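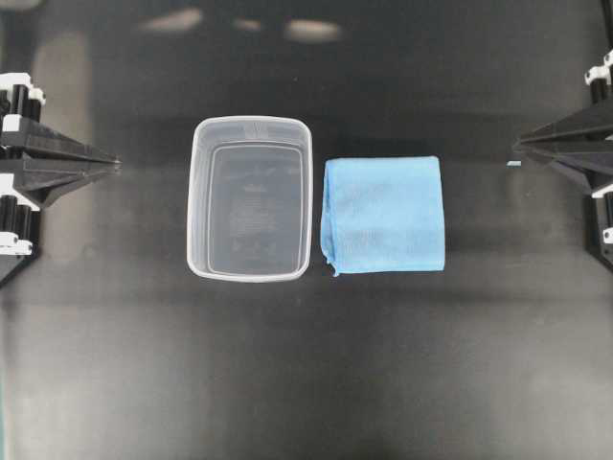

Chrysanthi Karamanlidis objected at the first review that a cloth folded beside a tub tells you nothing about how the tub will dry, and that the report ought to begin with the water. The point was accepted. The section on drying was moved forward and the section on folding shortened.

Drying and Storage of Clear Plastic Food Tubs in a Shared Kitchen
Student project report, spring term
Reading time: 4 min

1. Purpose

The Liapis residence kitchen keeps a stock of open plastic tubs for dry goods and leftovers. Residents complained of cloudy walls, water marks and lint. The project compared three ways of finishing a washed tub before it goes back on the shelf: air drying upside down, wiping with a paper towel, and wiping with a folded microfiber-type cloth. Washing itself was kept the same throughout and is not assessed.

2. Materials

The tubs were clear, rectangular, with rounded corners and no lids. Nominal volume was 700 ml. A set of 12 was bought for the project under the shop name Grulto, so that old scratches would not be read as marks. The tubs have a flared rim, and the underside of that rim holds water after rinsing. The base has molded text, which also holds water and is harder to reach.

The cloths were light blue. Darker cloths were tried in June of the previous year by another group, who reported visible fibers on the plastic. Pale fibers are harder to see, so a dark surface was used for all inspections. The inspection surface was matte black. A glossy black tray was tested first and rejected, as reflections from the ceiling lights were taken for streaks by two of the three graders.

Dish soap was the Alo brand already in use in the kitchen. Dose was 3 ml per basin.

3. Method

Each tub was washed, rinsed under running water and shaken twice over the sink. It was then assigned to one of the three finishes.

Air drying: tub placed rim down on the rack, left for 400 minutes.

Paper towel: one sheet, inside first, then outside, then rim.

Cloth: the cloth was folded to a flat pad close to the size of the tub base. The inside was wiped with one face and the outside with the other. The rim was wiped last with a folded edge. The cloth was refolded after every tub so that a dry face was always outward. Left unfolded, the cloth bunched in the corners and skipped the base.

Tubs were graded on the black surface with the open side up. Graders looked for droplets, streaks, lint and haze, and gave each a score from zero (none) to four (heavy). Grading was done at 4 p.m. with the blinds down. Aliki Balaskas kept the score sheet and did not grade.

4. Results

Air drying left the least lint but the most water marks. The marks followed the line of the rim and sat in a ring where the wall meets the base. The molded text stayed damp longest. In nearly every air-dried tub there was still some water under the rim at the end of the period.

Paper towel removed droplets well from the flat walls. It tore on the molded text, and small pieces stayed behind. Lint scores were the highest of the three.

The cloth gave the lowest combined score. Streaks appeared when the pad was already damp, mostly on the long walls. Lint was low with washed cloths and noticeably higher with a new cloth on first use. We had not planned for this and the first batch was graded again after the cloths had been laundered.

5. Discussion

The shape of the tub matters more than was assumed in the proposal. Rounded corners are easy to wipe. The rim is not, and neither is the base text. A tub with a plain rim would probably air dry well enough to make wiping unnecessary, but none was available at the same volume.

The fold was also a larger factor than expected. A square pad can be pressed flat against the base with the palm. A loose corner at the side of the pad did not affect the scores, so neat edges are not required.

Cost was not compared in full. The supplier quote from Vundetico covered cloths only and arrived after the data were closed.

6. Limits

One kitchen, one water supply, one type of tub. The water in the building is hard and marks may be lighter elsewhere. Graders knew which finish they were looking at in the paper towel group because of the torn pieces.

7. Recommendation

Shake, wipe with a laundered folded cloth, finish with the rim, and leave the tub open side up until the base text is dry. Do not stack before then. Change the cloth when streaks appear.

2 comments | 5 shares

Contact the project page | Back to top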